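Rilta custom ROM port: progress report to Prukitura, July

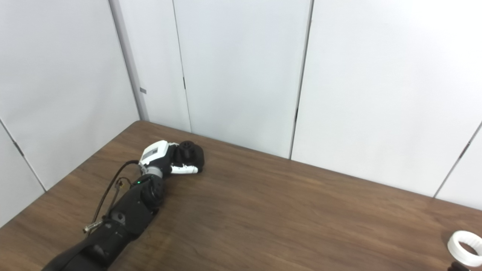 The port of Rilta to the Druner tablet now boots on all three board revisions, and the main branch has been building cleanly each night. Most of the period went into the display driver and the power management code, both of which had to be moved to the newer kernel before anything else could be merged. The power work included the status light, which the old vendor code drove through a closed library. The replacement is a small open driver. It keeps the light at low brightness while the tablet is idle, a green point about as small as the one on the black wrist joint of the arm over our table, and it no longer wakes the processor to do so.

Work completed

The kernel move is finished. Of the 77 vendor patches we started with, 55 were dropped after review as duplicates of code already upstream. The others have been rewritten or carried over with minor edits, and each has a note in the repository saying where it came from and what it changes.

Over-the-air updates work from the Rusu build server. A failed update now falls back to the previous system partition, which was a condition of the second payment. We tested this by cutting power during the write stage and again during the first boot. On the oldest board revision the fallback took two restarts instead of one. The bootloader on that revision reads the slot flag late, and we do not plan to change it.

The settings app has been trimmed. Theme options that were left over from the earlier release were removed, along with the duplicate battery page. Translations were not touched.

Community testing

The test channel has 537 registered devices. Reports come in mostly through the issue tracker, with a smaller number by forum post. The most common complaints are Bluetooth audio dropping when Wi-Fi scans, and the keyboard opening in the wrong orientation after the screen locks. The second one is fixed in Thursday's build. The first is traced to firmware and has a partial workaround that shortens the scans.

Open problems

Camera support is behind plan. Still photos work, but video recording stops after a few minutes on the newest board revision. The log shows the encoder running out of buffers, and we have not found where they are being held. Until this is resolved we would prefer to leave video turned off in the stable build.

Encryption of the SD card is also unfinished. The code is written but has had no outside review.

Spending and next period

Spending is within the approved amount. The build server cost more than expected and test hardware cost less. We ask to move the difference between those two lines.

Next period we will work on the video fault first, then the SD card review, then the stable release. The installation guide will be updated with the release. Source for everything listed as complete is in the public repository under the Rilta branch.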